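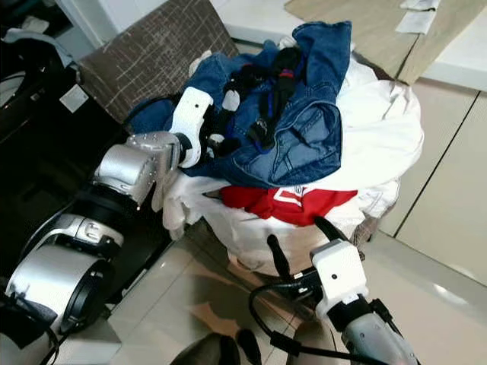 Ploteck lent us their two-armed laundry kit for our August trial, and I said I'd go through the pre-use checklist properly before anyone else at Dikdale got their hands on it. It's the full bundle: both arms, the software, a year of phone support, all for 3,779 a unit if we decide to keep it. The left arm has a white hand with fingers and the right one has a white-housed gripper with two black fingers, so several of the checks have to be done twice with different things in mind. I used a proper heap of washing for it too, with denim on top and a red printed thing underneath, as I didn't see much point in passing a machine on one neatly folded tea towel! My comments are under each item. Ploteck's wording is first, mine follows.

1. Floor level, clean and dry within reach of both arms
PASS
Tiles are fine, and nice and flat. I'd like the sheet to say something about shiny floors though, as ours is very glossy and I'd want to know whether reflections bother the sensors. Fredy Restrepo rang their support line about it and was told "should be all right", which I've written down as an answer but wouldn't call one.

2. Cables secured and clear of moving joints
PASS WITH COMMENT
I've marked this one down a bit. The black cable on the gripper side loops across the floor, and I can see one of us catching a foot in it. The coiled one up the left arm looks much tidier and I'd have liked the same on both sides. Ploteck do sell a cable sleeve (extra, of course). Please walk round the back until we've got one.

3. Joint housings: no cracks, no missing screws, no play
PASS
Went over all of it with a torch. Wrist module on the left has a lot of little screw holes in it and the manual doesn't tell you which are meant to be filled and which are for add-ons, so I had to ask. Could we have a drawing, please? Amparo has put it on the list of questions for their rep.

4. Emergency stop tested, both arms
PASS
Tested it 20 times in total, from standing and mid-reach, and both arms stopped every time. Lovely big button. My one grumble is that restarting takes you back through the whole menu, which is maddening if you've only pressed it with your elbow (me, twice).

5. Fingers and gripper pads free of wear, grit and loose thread
PASS WITH COMMENT
Do check this before every session and again halfway through. The pale fingers on the left hand pick up fluff like nobody's business, and denim is a bit of a worry as it can leave colour behind. Wipe with a barely damp cloth, power OFF. The black gripper is far easier to keep clean and I slightly prefer it all round, although Carola Kuhlmann disagrees with me and she's done more hours on it than I have.

6. Basket stable and placed centrally between arms
PASS
Put it squarely in the middle, where both arms can get at it. A round basket works perfectly well. I'd add a line to the sheet about cloth hanging over the rim: if something is draped down the side, an arm can pull on it and bring the basket along for the ride. Tuck it in, or take it out and put it on top.

7. Load checked for pins, coins, belts and hard fastenings
PASS
Pockets, everyone! Jeans especially. The guidance sheet is good here and I've nothing to add except that zips should be done up.

8. Furniture and people outside working area
PASS WITH COMMENT
The reach quoted in the leaflet is for the bare arm and doesn't include the hand. Measure from the fingertips. Chairs and tables need to be well back from that, and so do you. I want tape on the floor before we let visitors in, and Ivan Vakulenko has promised me a roll of the yellow.

9. Service interval recorded
FAIL
The card in the box is blank. Ploteck say the joints want looking at every 2,000 hours, the manual says "annually", and those are very different things for a place like ours. I'm not signing this off until I have it in writing.

10. Operator briefed and named
PASS
Me, Amparo and Carola for now. Orlando Inga is to be done once he's back from Hinrichs.

Overall: fit for supervised use, with item 9 outstanding. Compared with the Ikitz kit we had in before, it's quieter and the paperwork is shorter, but Ikitz did send a proper service log and a spare set of pads. I've asked Ploteck to match that. They have 7 working days to come back to us, and I'll redo items 2 and 5 when the cable sleeve arrives.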